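The Spare Room

By the second week of January Elaine Sampaio had stopped asking when she would get her spare room back. The Nilano High robotics club had been meant to stay two afternoons, while the heating in the shop class was being fixed, and then the heating had needed a part, and the part had come from Lisatia by what she could only suppose was mule. So there they were again after school, four pairs of wet boots on her mat and her grandson's voice going up and down the hall, asking who had the good screwdriver.

She didn't mind, not really. She had raised three boys in that house and it had gone awfully quiet since, and if the price of a little noise was a few crackers trodden into the rug, well, she had paid more than that for less.

What they were up to, as far as she could follow it, was teaching a pair of grippers to tidy. The regional contest at Orkham had a household event this year, and Viorica Angelovski, who was the captain and seventeen and had never in her life done a thing halfway, had decided that anybody could pick up a block. Blocks were for middle school. Her team was going to put away jewelry.

"Whose jewelry?" Elaine had asked, and there had been a silence, and then everyone had looked at her very sweetly.

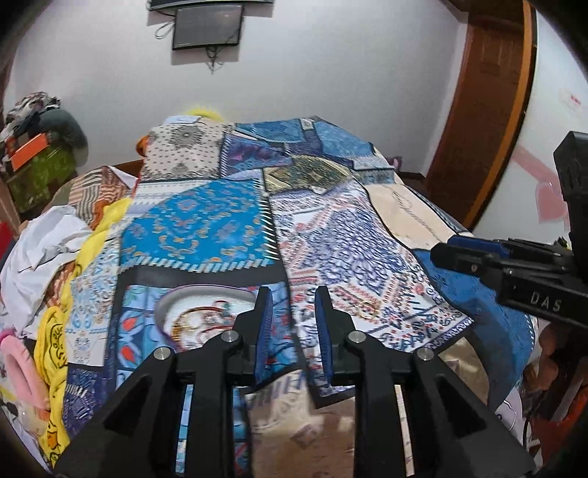

Viorica kept the logbook, a fat green thing with a rubber band around it, and she wrote in it after every run in her small square hand, even the runs that lasted as long as a sneeze. They were at 121 now. She wanted 200 before Orkham, and she read the number out loud the way other people's children read out the score of a ball game. The trouble today was the little thin gold ring. The bangle with the beadwork they could manage, and the red cord bracelet had something to it that a finger could pinch, but the ring had been set down on the white part of the bedspread, in among all those navy curls, and there it as good as disappeared.

"It thinks it's part of the blanket," said her grandson.

"I'd think so too," said Elaine, who had come up with the cocoa and had left her glasses by the stove.

"We could use a plain sheet," said the Papadopoulos boy, who was the youngest and liked to be home for supper.

Viorica chewed on her pencil. You could see her wanting that plain sheet. You could see her picturing Orkham too, and the judges, and the other schools with their 1,100-dollar kits and their matching shirts.

"Do people have plain sheets?" she asked at last, and she asked it of Elaine, as if Elaine were the world's authority on people.

Elaine thought it over, and she took her time, as it was a fair question and she so seldom got asked one. She thought of her mother's bed, and her sister's, and of every bed she had ever lost an earring in, down on her hands and knees with a flashlight while Harold held the car door open and called up the stairs.

"Some do," she said. "But I don't believe they're the ones who lose things, honey."

So the bedspread stayed. Viorica moved the lamp over a little and pushed up her sleeves, and the boy sighed and went to call his mother about supper. Elaine set the tray on the hall table and found she had sat down on the laundry hamper to watch, with her own cocoa going cold in her hands.

"Ready?" said Viorica, and turned to a clean page.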